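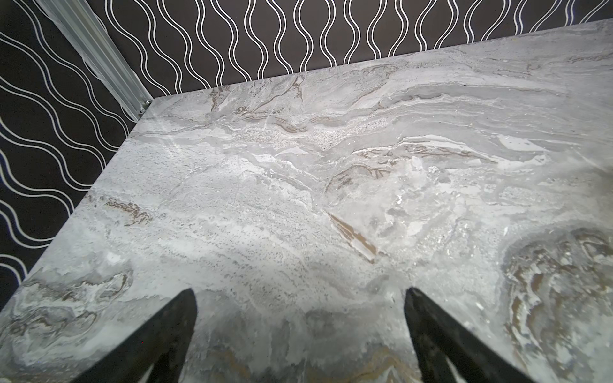 Sayaka Kaneko swears by vinegar for a marble-look worktop, and says she has wiped hers with it every morning for up to 14 years without a mark. Good for her. I'd still want to know what hers is made of before copying it, as real marble and vinegar do not get on.

By Lukian Pasichnyk
15 February 2020
31 comments | 2 shares

Most surface advice is sold by people with a bottle to shift. I tried the Tarnum stone spray against warm water and a drop of washing-up liquid, half the top each, and could not tell you which half was which. The Skoryk cloths are cloths.

Bicarb paste is supposed to lift tea rings. It did lift one of mine, after a lot of rubbing, and I suspect the rubbing. Rinse it well or you get a white bloom that takes longer to shift than the tea did.

Grit does the scratching, so brush first and wipe after. If you mend things at the kitchen table, keep the tools in something with sides.

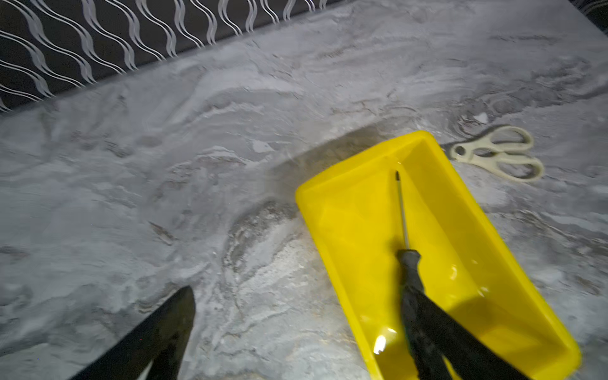

Screwdriver and yellow plastic tray, scissors alongside.

As for sealing, the tin says every 2 years. Drip some water on first and see if it soaks in. Mine didn't, so the tin went back in the shed.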